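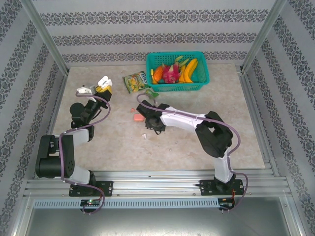

Damask wallpaper in horizontal bands: how to match at inside corners?

I'm papering three walls of an alcove, a back wall and two sides. The paper is pale gray with horizontal bands of dark gray damask. The alcove is 18 inches deep. Do I start in a corner or in the middle of the back wall? The bands have to meet at both corners.

Pumlow

Start in the middle of the back wall. Strike a level line at the height of one band and set every strip to that line, never to the ceiling. At each inside corner, cut the strip so that 2 mm wraps onto the side wall. Hang the next piece from the offcut, overlapping the wrap, with its edge plumb. The bands will then meet at the same height. Any loss of pattern in the motif itself is slight. Use vinyl-over-vinyl adhesive on the overlap if the paper is vinyl coated.

Lerner

Just start in a corner, I did and it was fine.

Iwasaki

Agree with Lerner only if the corner is plumb. Mine was out by 5 mm. Also check the batch number on every roll before cutting, as grays vary between batches. Book pasted paper for 7 minutes unless the label says otherwise.

Rutdale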